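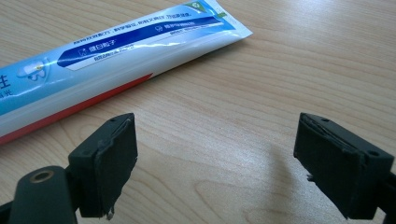
A tube of toothpaste on a desk at the Lultby residence.

The Lultby residence has 121 study bedrooms, and 33 of them share a washroom. The housing officer responsible for the building says that toiletries are the items most often left on desks.

"Residents carry them back from the washroom and put them down on the nearest flat surface," the officer explained. "We ask for a shelf or a bag to be used – the desk is for work."

Guidance issued in January asks residents to close every tube and store it upright. Asked whether the rules were too strict, the officer disagreed. "It takes a moment, and the wood keeps its finish."

Room checks will continue until the end of term.

Related items
Shared washrooms: what to bring
Estik shelving fitted on the upper floor
Storage over the holidays

Contact the Housing Office | © Lultby Residences | Back to top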